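Unit 3 handout: stirring, tasting, serving a hot drink
Home Skills evening course, Bondby Hall

Recap from last time: measure dry stuff first, liquid second. Level spoon, not heaped. If your recipe card says "a spoon" it means the teaspoon, see Lirkard sheet.

Tonight
- spoon choice, metal or coloured
- stirring without slopping
- where to put the mug down
- tasting (clean spoon each time!!)

Stir slow, bottom first, sugar sits there. Small circles. Don't bang the sides, chips the glaze.

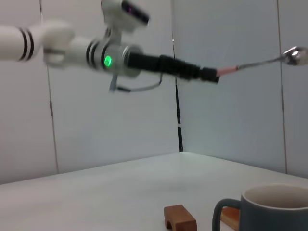
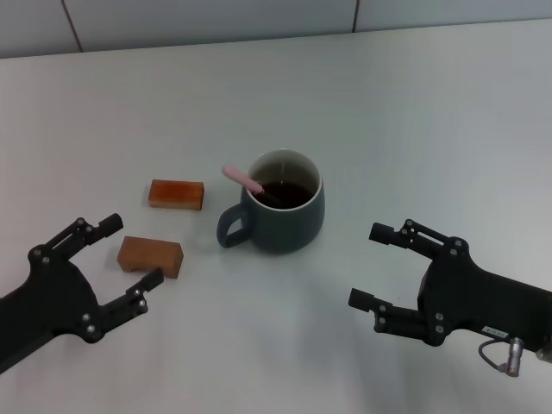 Spoon left in or spoon out? Old argument. Out, for serving. Leaving it in is fine while you're still making the drink, but a handle sticking up past the rim gets caught by sleeves. The pink one leaning in the dark mug is how most of us leave it, back rim, handle up. Before you hand it over, take the spoon out and turn the mug so the other person gets the loop. Metal spoons heat up quick in a full mug, so watch your fingers when you go back for it.

Clear space round the mug, a hand's width at least. Wipe drips right away, tea marks pale tabels.

For next week: make one hot drink for somebody else, write down what you did in order. Half a page. Bring your own teaspoon.

3 comments

fahmy_k: is the Lirkard sheet the same as the one from October?

Bondby Hall desk: Yes same one, page 2 is new.

teapot695: my mum always left the spoon in, never spilled a drop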